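Publié le 19 février 2019 par Berenice Varela
Catégorie : Robotique & logiciel > Prépublications

4.2 Replanifier quand le tissu se déforme

Bon, j'avoue que j'ai longtemps cru que notre planificateur s'en sortirait avec un modèle rigide du sac (c'était si pratique !). Sauf qu'une bretelle, ça plie, ça glisse, et le nuage de points de départ ne vaut plus grand-chose. Dans Nepia, j'ai donc ajouté une boucle courte : toutes les 50 ms, on réestime la zone de contact à partir de la caméra de poignet, et on corrige la consigne des doigts avant que le bras reparte. La figure 3 montre un sac à dos bleu marine tenu par le bas, avec le tissu qui fronce au niveau du doigt orange – exactement le genre de plis que l'ancien estimateur prenait pour un bord.

Sur les 104 essais menés à Cladley, j'ai gardé la même fenêtre de 30 images pour le filtre, même si j'ai très envie d'y retoucher !

Ce site utilise des cookies de mesure d'audience. Accepter | Paramétrer

Figure 3. Vue du poignet pendant la prise, tissu pincé contre le doigt. 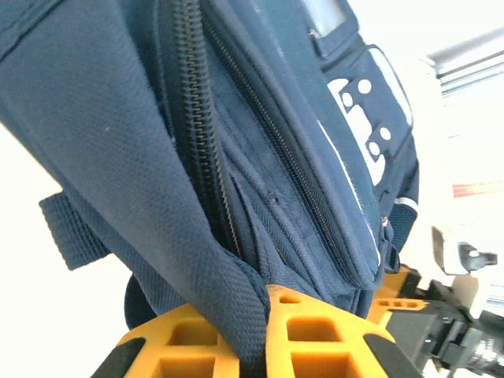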